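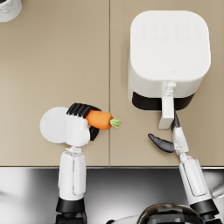

Countertop seen from above, with a white air fryer on the right.

Lokwood Matte Countertop Panels
Sold by Etilbridge Kitchens

We've been cutting Lokwood since April, and it has quickly become the surface we reach for first! The color runs right through the panel, so a small nick near the sink doesn't flash white at you, and the matte face is lovely to live with - no glare under the ceiling lights, and far fewer fingerprints than the polished stuff we used to fit.

Panels come in two depths and four colors: Sand, Oat, Slate and Kashindye Red (a deep brick shade that Rasa Raudsepp mixed for us, and yes, it looks great next to plain white doors).

Longer runs are joined from front to back with a straight seam. Tell us where your sink and stove go before we cut, and we'll keep the joint clear of both. 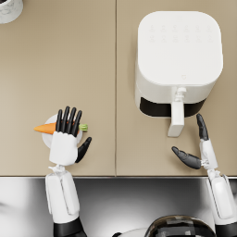
Color-matched filler comes with every joined order, along with the clamps, which you can keep. Pascal Riviere in our workshop dry-fits each pair before it ships, then numbers the undersides so they go back together the same way around.

Care is easy. Warm water and a drop of dish soap handle most days. For coffee rings, leave a paste of baking soda on for a few minutes and wipe. Use a trivet under hot pans, and please skip the scouring pads - they leave shiny patches on the matte finish.

Stock length: 2,268 mm
Edge: straight, or eased on request
Samples: all colors, mailed flat
Item: Lokwood Matte, Sand
Goes with: Loltel sink rail and Loltel upstand

Custom cutouts are welcome. Send a sketch with your measurements, even a pencil one, and we'll draw it up for you to check before cutting.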